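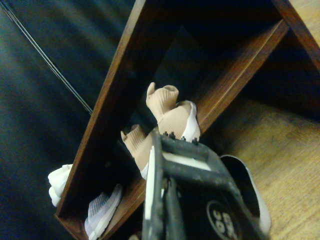 Fig. 1. Wrist camera view, shoe rack task. Beige knit pair on the slanted shelf behind the gripper.

Lab 7 Handout: Placing and Retrieving Shoes on an Angled Rack
Course: Robot Manipulation, Sturum section
Read before Thursday. Bring the signed safety sheet from Lab 1.

1. Purpose

In Lab 6 every target sat on a flat table and the approach was straight down. The rack has no horizontal shelf. Its boards meet at angles and form triangular compartments, so the approach direction has to be set for each compartment. You will record demonstrations, train the small policy from Lab 5 on them, and report where it fails.

2. Terms

Approach vector: the direction of gripper travel during the last part of the motion, given in the rack frame and not the base frame.
Seat: the final resting position of a shoe, with the sole against the lower board.
Occlusion: any part of the target hidden from the wrist camera by the gripper, a board or another shoe.
Episode: one recording from the home pose back to the home pose.

3. What the wrist camera gives you

The gripper body covers a large part of the lower center and right of the view. In Fig. 1 its upper edge hides part of the nearer beige sneaker, and only a sliver of that shoe's white sole shows past the left side. The farther sneaker is higher in the view and its collar and pull tab are clear. Collars are therefore better features than soles at this range.

Lighting is the second problem. The compartment interiors are close to black while the wood floor at lower right is bright. Auto exposure will follow the floor. Fix the exposure at the home pose and leave it fixed for the whole session. Episodes with mixed exposure settings will be returned ungraded.

The third problem is neighboring shoes. A white shoe and a pale lavender-gray one sit on the other side of the long diagonal board. A segmenter working on color alone tends to join white uppers to white soles across a board edge. Use the board edges as hard boundaries in your mask.

4. Procedure

a. Log in at the Clolledura workstation and load the rack profile. Check that the profile number matches the tag on your bench.
b. Run the hand-eye check. Residual must be under 7 mm. If it is higher, recalibrate before recording.
c. Move to the home pose. Fix exposure and white balance.
d. Record 19 retrieval episodes, then 19 placement episodes. Change the starting compartment after each one.
e. Discard any episode with an emergency stop. Keep failed grasps and mark them F in the log.
f. Export in Bisach format. Do not rename the folders.
g. Train with the default settings. Change the crop size only if your group was assigned the crop variant.
h. Run the evaluation script and save the output file unedited.

Speed is capped at 37 percent for all rack work. The cap is set in the profile. Do not override it.

5. Notes on grasping

Knit uppers deform. Closing on the collar alone lets the shoe swing on the way out, and the toe can catch the board. Grip lower on the heel where the geometry permits, and retract along the board before lifting. For placement, reverse the order: enter parallel to the lower board, make contact with the sole, open, then back out along the same line.

Treat a matched pair as two objects. The instruction string must say which one to take (near or far). "The beige shoe" is ambiguous and will be marked as a labeling error.

6. Report

Maximum four pages, one per group. Include the success rate for retrieval and placement separately, the approach vector used for each compartment, and two failed episodes with still images and an account of the cause. State the exposure value. Loss curves go in the appendix.

Background reading: McIntyre course reader, section on constrained approach. The worked problem on angled surfaces uses the same frame convention as this lab.

Reports are due in room 206 at the start of the next lab session.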